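Brastano Gripper Evaluation Pack

Category: Simulation / End effectors
Supplied by: Ponivum
Release: November

The Brastano pack is a simulated test cell for comparing parallel grippers and camera placements before hardware is ordered. It loads a white articulated arm at a kitchen counter with a small set of cylindrical test objects. Grippers are swapped by editing one line of the cell file; the arm, controller gains and lighting stay fixed between runs, so a difference in the log can be attributed to the gripper model or the camera.

Included
Arm model with joint limits and link inertias
2 parallel gripper models, finger geometry editable
Wrist and room camera presets
Kitchen environment, speckled stone-look benchtop
Logging module (joint torque, finger force, object pose)

Room presets show the whole reach of the arm and most of the surrounding furniture. The wrist preset gives up that context for a fixed view of both fingers. Colour of the test object can be set independently of its mass and friction - useful when checking a detector against the pale benchtop.

Wrist preset, then three room views with a cylindrical object in the grip:

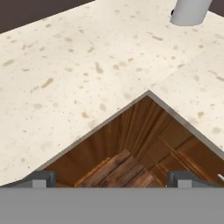
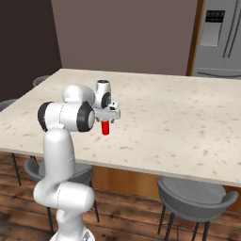
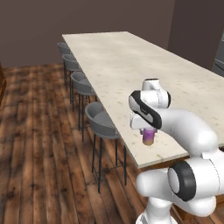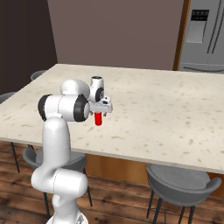 Can I load my own gripper geometry?
Any parallel gripper with a URDF and convex collision meshes will load. Finger pads need to be separate bodies if you want per-pad force in the log. Suction tools are not supported in this release.

Evaluation notes
The standard trial is a vertical lift and hold, 8 repeats per gripper. Slip is logged as object displacement relative to the pads. Contact settings matter more than most users expect: at 4 solver iterations, thin-walled objects creep in the grip during the hold, and almost all of that creep disappears at the higher setting. Record the setting with the results.

Requirements
Tiedemann controller bridge (optional, for replaying trajectories on hardware)
Discrete GPU for camera output; logging alone runs on CPU

Licensing is per workstation. For academic licences, contact Loan La at the Lastthorpe office. Technical enquiries go to Hartmut Hamann.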